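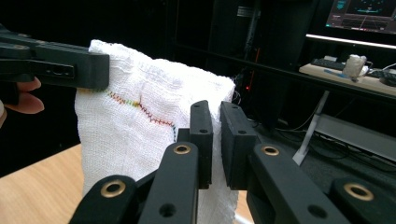
What is the Rister workshop building? A pair of hand-held grippers, worked by a person, that pick up cloth and will later teach a robot arm to do the same.

ROSTER OF TOOLS GROWS AT RISTER SHARED WORKSHOP

Posted 19th February

Quick update from the Ankrah Street build, going up between two other jobs so excuse the speed. The cloth grippers are together. Both of them. Bushings in, pads on, fingers moving the way they should, and the first fabric is on the bench.

The build started in October as a one-bench project at the shared workshop in Rister. The plan then was a single gripper for small hard parts, blocks and bottle caps mainly. Members voted for cloth instead. Laundry and mending, the two jobs at home that everyone wanted off their hands. Cloth was also the harder choice, and the old pads were no good for it. Too round, too slick.

So, new pads. Taller, flat on the gripping side, printed in black. Two links to a side with a brass bushing at the pivots. The first set of links had no bushings at all and wore sloppy inside a week, holes gone oval, fingers wandering sideways when they closed. Brass fixed that. It also cost more than the rest of the hardware put together, but the group says it would do the same again.

Parts bill so far is $38 per gripper, not counting filament or the camera. Printing takes most of a day if the machine behaves. One of the two printers did not behave and a full plate of links went in the bin.

The software side is being called Roditz, after the old mill up the road. It lines up the camera video with how far the fingers are open at each moment. Most of it is in Java, which got some groans at the meeting, but that is what the people writing it know and it runs on the workshop's old desktop without complaint. Recording works. Playback works, mostly. The part that tags the start and end of each grab is still done by hand and it is slow going, a full evening for a short session.

Target is 4000 recorded grabs before anything gets handed over to the arm. Towels, napkins, shirts, gauze, whatever people can bring in. Thin and loose weaves are wanted most, also anything with a seam or stitching on it, as a bump in the fabric changes how the pads close. Thick stuff is on hold for now. Denim pops out of the pads and nobody has a fix yet that doesnt involve a stronger spring, and a stronger spring makes the trigger hard going for smaller hands. 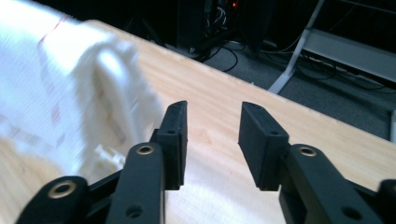 Jaws open over the bench, with a white cloth to the left.

Pad shape is still being argued over. One camp wants a thin rubber face glued on. The other says rubber drags the cloth and that bare print is fine if it is left a bit rough off the printer. A side by side test is planned, same cloth, same person, one gripper with rubber and one without. Results will go on the board by the door.

The arm itself is the weak spot in the plan. It is secondhand, 4 joints working, wrist sticky, and the wiring needs doing over before it goes anywhere near a bench with people at it. Replacement motor for the wrist is on order. No delivery date. Until it shows up all the work stays hand-held, which suits the recording side anyway.

Also being looked at: cable runs. A lot of cables for a small corner and the list of things to plug in keeps getting longer. If you have spare floor channel or even a box of velcro ties, bring them.

Practical bits for anyone who wants in:

Build nights are open to all members, no robot experience needed. You will be shown how to hold the gripper and how to do a clean pick, slow close, lift, hold, let go. Takes a few minutes to get the feel of it. Tie back long sleeves. Keep the bench clear of drinks please, there was an incident with the last keyboard.

Cloth donations go in the crate under the sign-in sheet. Washed. Please, washed. Nothing you want back in one piece, some of it will get pulled around alot.

Print files for the links and pads are on the workshop drive in the Ankrah folder. Use the second version, the first has the bushing holes too tight and you will crack the part pressing them in. Assembly notes are half written, ask at the desk if you get stuck on the linkage.

Next update when the wrist motor lands or when the rubber question gets settled, whichever is first.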